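Fevska (hand-held gripper)

Fevska is a hand-held gripper made by Gokmont, sold in pairs and meant for recording how a person does a chore so that a robot arm can learn it later. I've been keeping this wiki entry since October, when our pair arrived, so please forgive the "I" all over the place!

Each one weighs 447 grams with the battery in, and the fingers open to 100 millimeters. A marker cube near the base lets the tracking software (we run Ikonen) work out where your hand is. Squeezing the handle closes the fingers, and the spring is on the stiff side, so my thumbs were complaining by the end of day one.

Most of what people ask me is how it stacks up against the older Flernitero grippers, so I ran both through the same bathroom cleaning chores: wiping a rim, lowering a lid, picking up a folded cloth and pressing a flush button.

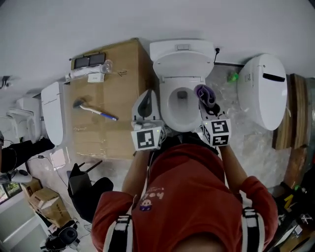 I recorded 259 takes in all, split as evenly as an odd number lets you. Cloth was where Fevska pulled ahead for me. Its softer pads hold a fold without bunching it up, while the Flernitero likes to pinch one corner and let the rest flop around. For lids I'd call it a tie. The flush button went to the Flernitero, whose narrow fingertips land right where you aim them (I kept hitting the tank with the Fevska, very annoying).

Tracking is good as long as you don't turn the cube away from the head camera. Bend low with your wrists rolled in and Ikonen loses you, and then you need to hold still for a moment until it catches up. Shiny white surfaces didn't bother it, which surprised me!

Battery changes take 10 seconds once you've learned the latch. The manual still shows the old latch, so slide it toward the fingers and ignore page one.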